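Skustwood Play Kitchen Table Set

Item 633
Made to order in Collutbridge

The Skustwood Play Kitchen Table Set is a set of pretend food and kitchen pieces for preschools, playrooms and waiting areas. It is sold as a complete set, and most of the pieces can also be ordered one at a time if something gets lost. The food is sized for small hands and the dishes are sized to hold the food.

We have sold play kitchen pieces since the old Ninent catalog, and this set replaces the two smaller ones that were in it. If you own either of those, the new dishes will work with your food, but the lids from the old Ninent pots do not fit anything here.

What you get

Plate, round
Bowl, small, blue
Colander, oval, mint green
Ketchup bottle, red with white cap
Banana
Strawberries
Tomato
Orange slice
Storage bag with drawstring
Parts list and cleaning card

The plate color varies from batch to batch. It runs from pale pink to a grayish lavender, and we cannot match a plate to one you already have. The toaster oven and the cup are sold separately. See the accessories page for both.

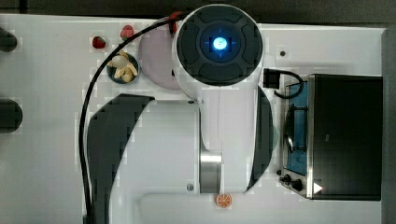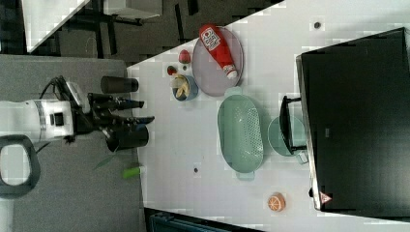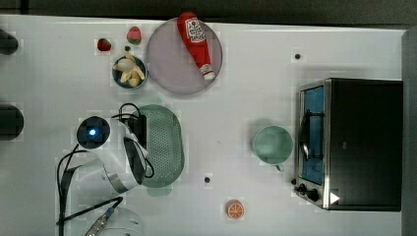
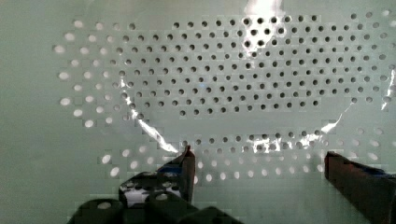
The colander is the piece we get the most questions about. It is one molded part with no seams to collect crumbs, and it weighs very little, so a three-year-old can carry it full of food. The holes are small and round and set in staggered rows, with plain surface left at the side, and that plain part is the place to put a name label if your classroom labels its toys. It can be used with water. Sand will go through it too, but fine sand tends to stay in the holes and has to be brushed out with an old toothbrush. The older Yurchenko colander had slots in place of holes and is no longer made.

The bowl is meant for one or two pieces of food at a time. The banana fits in it when curled around, with a bit showing over the rim. The plate is flat and has room for the ketchup bottle lying down, if that is how your kids like to serve it. The bottle does not open and the cap does not come off. Please don't try to pry it off to fill the bottle, as the cap is bonded at the neck and will not go back on.

Table and space

The set does not include a table. Any low table with a smooth top will do. A light-colored top makes it easier to find the small pieces at cleanup time, and a table with a raised edge keeps the food from rolling off. If you are setting up two or more sets in the same room, leave enough space between the tables for a child to walk through with a dish in each hand.

Height matters more than width. Our Collutbridge table is 24 inches high, and that works for most four- and five-year-olds standing up. For toddlers you will want something lower. Adult tables are fine for sorting and checking the pieces but are too high for play.

Cleaning

Wash all pieces by hand in warm water with dish soap. Rinse, shake the water out of the colander and let everything dry on a towel before it goes back in the bag. The bag itself can go in the washing machine on cold. Don't put it in the dryer, because the drawstring shrinks.

Do not put the food in the dishwasher. The plate, bowl and colander can go on the top rack. For daily use in a classroom, a wipe with your regular surface cleaner is enough between washes. Bleach solutions will fade the red pieces over time, the strawberries first.

Age and safety

For ages three and up. Some of the food pieces are small. Check the set now and then for cracks, and throw out any piece that has split or has been bitten through. The dishes are not for real food and must not be used in a microwave or on a stove.

Replacement pieces

Order by name using the parts list that comes with the set. The food pieces ship in a padded envelope and the dishes in a box, so an order with both may arrive in two deliveries. We keep parts for every set we currently sell. For older sets, write to us first and tell us what you need. Kristóf Fekete handles parts requests and will let you know what is left on the shelf.

We don't sell the storage bag by itself at this time. A new supply is expected in July.

Shipping and returns

Sets leave our warehouse within 2 business days. Box weight depends on what else is in the order. Shipping is worked out at checkout and there is no charge to have several sets packed in one carton. Schools can order on a purchase order. Please put the name of the person receiving the delivery on the form, as cartons addressed only to a school have gone missing in the past.

Unused sets can be returned in the original box. Used sets can be returned only if something is wrong with them. Send a photo of the problem along with your order number and we will replace the piece or the set. You don't need to send the broken piece back unless we ask for it.

Related items

Play Toaster Oven, black
Play Cup, black
Collutbridge Low Table, white, item 227
Vegetable Add-On Bag

Page updated 12/11/2023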